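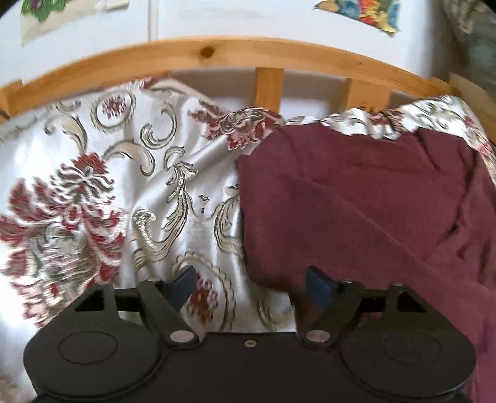 Why should my kid have to stand up for a pledge every morning, a parent in Amonley asked me in March, and can the school punish her if she stays in her seat? I got so many versions of that one after the district vote that I started this page. I'm a parent too, not a lawyer, so read it that way!

What did the school board pass?

A rule that puts the pledge on the morning announcements at all 8 schools, Grimis Elementary included. It used to be up to each principal. The vote came after a petition with 2,612 names on it (the one against got 699, and yes, I signed that one).

Does my child have to say it?

No. Students can sit it out, and they don't have to give a reason. I'd still send the teacher a quick note, mostly so a substitute doesn't make a fuss.
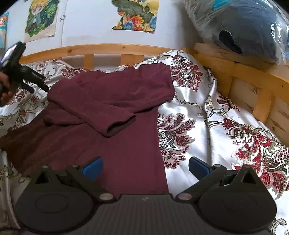
Can I still object to the rule?

Sure. The board takes written comments for 90 days, at the Zamora Street office or by email. Mine was half a page and pretty grumpy.

What about the Phan Charter School?

It has its own board, so none of this covers it. I've asked them what they plan to do and haven't heard back yet. I'll add it when I do.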